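12月に入ってから、急に部屋の模様替えがしたくなってしまって。毎年この時期になるとそうなんですよね。大掃除の前に家具を動かしたくなる病。今年は特に重症で、先週の夜なんて、布団に入ってから2時間くらいずっと間取りアプリをいじってました(翌朝ひどい顔でした)。

きっかけはテーブルです。うちのダイニングテーブルは、今の部屋に引っ越してきたときにリサイクルショップで2,000円で買ったもので、まあ値段なりというか、肘をつくとちょっと傾くんです。お味噌汁をよそいすぎると危ない。それでもずっと使ってきたんですけど、土曜日にDokonという家具屋さんにふらっと入ったら、幅117センチの丸みのあるテーブルがあって、もう一目惚れしちゃいました。117って、なんでそんな中途半端な数字なんだろうと思って店員さんに聞いたら、「うちの職人が昔から使っている板の幅がそうなんです」とのこと。へえー!理由があるような、ないような。でもそういうの好きです。

問題は、その117センチがうちに入るかどうか。帰ってすぐメジャーを出して測りました。壁から窓までは余裕。ところが椅子を引く分を足すと、冷蔵庫のドアが全開にならない。半開きならいける。半開きで暮らせるのか、私。牛乳は取れる。お鍋ごと入れたカレーは取れない。うちは冬になると週に一度はカレーなので、ここは結構大事なところです。

で、床に新聞紙を広げて、テーブルの大きさに切って置いてみることにしました。これ、本当におすすめです。アプリの画面で見るのと、実際に自分の足で周りを歩いてみるのとでは全然違う!新聞紙のふちを踏まないように台所まで行って、お茶碗を運ぶふりをして、戻ってきて座るふりをする。夜の9時に一人で何をしているんだという感じですが、おかげで窓側に寄せすぎると洗濯物を干しに出るときに邪魔だとわかりました。あと、新聞紙の丸は思ったより切るのが難しくて、最初のはほぼおにぎり形になりました。

形についてもずいぶん悩みました。四角いテーブルは壁にぴたっとつけられるのがいいんですよね。丸いと壁との間にすきまができて、そこにお箸とか輪ゴムとかが落ちる。実家が丸テーブルだったので、よく知ってます。年末に動かすと、なくしたと思っていたものがぞろぞろ出てくるんです。それはそれで楽しかったけど。でも丸いと、人が来たときに椅子を一つ足すのが楽なんですよ。角に座らされる人がいないというか。うちに人が来るのなんてお正月くらいなんですけどね……。

照明も気になりだすと止まらなくて。今の照明は天井の真ん中についているので、テーブルを窓側に動かすと、ごはんの上に自分の影が落ちるんです。試しに今のテーブルを動かして晩ごはんを食べてみたら、焼き魚が真っ黒に見えました。焦がしたわけじゃないのに。Ostrowskiのペンダントライトが前からほしくて、カタログだけは持っているんですが、お値段を見てそっと閉じる、を繰り返しています。コードを横に引っかけて位置をずらす金具なら500円で売っていたので、まずはそっちかなあ。 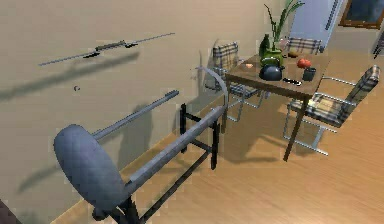 それから、床の色問題。うちの床は明るめの木の色で、Dokonのテーブルは濃いめの茶色なんです。お店の床は石っぽいグレーだったから素敵に見えただけで、うちに置いたら浮くんじゃないかと心配になって、板の端切れをもらえないか電話で聞いてみました。そしたら小さいのを送ってくれるそうで!親切。届いたら朝と夜、両方の光で床に並べて見てみるつもりです。昔、カーテンで大失敗したことがあるので(お店ではベージュ、家ではからし色)、色に関してはもう自分の目を信じていません。

ラグを敷くという手も考えたんですけど、食卓の下のラグって、ごはん粒が……。前にNasunsteadの毛足の長いのを敷いていた時期があって、納豆を落としたあの日のことは今でも忘れられません。敷くなら洗えるやつ、毛足のないやつ。Dalimovに平織りのがあるらしいので、次の休みに触りに行ってきます。

今のテーブルをどうするかもまだ決めてないんですよね。ほとんど毎日、あそこでごはんを食べて、家計簿をつけて、ときどき突っ伏して寝ていたわけで、いざ手放すとなると妙に情がわいてしまって。脚の下にフェルトを重ねて貼れば傾きはましになるので、ベランダの近くに置いて植木鉢の台にするのもありかな。でもそうすると、また洗濯物の通り道がふさがるんですよ。あーもう。

とりあえず新聞紙の丸はまだ床に置いたままで、毎晩よけて歩いています。端切れが届いたら、また報告しますね。みなさんのおうちの食卓は丸ですか、四角ですか?よかったらコメントで教えてください。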